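4 Setting up the desktop organiser

4.1 Before you start

The Plostside organiser is supplied as flat panels that slot together. No glue is needed. Work on a table at least twice the width of the finished box, and lay a cloth over it so that the panel faces are not scratched.

CAUTION: The slots are cut to a close fit. Do not force a panel with a hammer or mallet. If it will not seat by hand, take it out, turn it end for end and try again.

4.2 Assembly

1. Lay the base flat with the slots facing up.
2. Fit the back panel, then the two side panels. Press down evenly along the full length of each.
3. Slide in the vertical divider. It separates the drawer side (left) from the open side (right).
4. Fit the drawer runners on the left. Check that both are level before going on.
5. Lower the slanted top into place with the high end towards the back.
6. Fit the front wall of the open compartment.
7. Screw a knob to each drawer front, finger tight only, and slide the drawers in.

NOTE: The drawers are not interchangeable. If one sticks in the last 2 mm of travel, swap it with the other.

4.3 Labelling

1. Wipe the panels with a dry cloth.
2. Apply the yellow labels to the slanted top and to the inner back panel of the open compartment.
3. Press each label for 40 seconds. A label can be moved once -- after that it will not hold.

4.4 Loading the compartments

1. Put small, flat items in the drawers.
2. Stand tall containers upright at the rear of the open compartment. They may project above the back wall.
3. Keep the front of the compartment for low items that can be lifted out without moving the container. 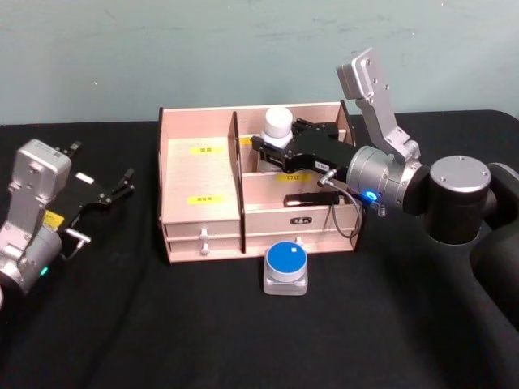

Figure 17. Organiser in use, with a white cylindrical container at the rear of the right compartment.

CAUTION: Do not stand open cups or bottles in the organiser. The panels are untreated and will swell.

4.5 Moving the organiser

Empty both sides first. Lift from underneath with two hands; never lift by the divider or the slanted top. After moving, push down on all four corners to reseat the panels.

For replacement knobs and labels, see section 6, Spare parts.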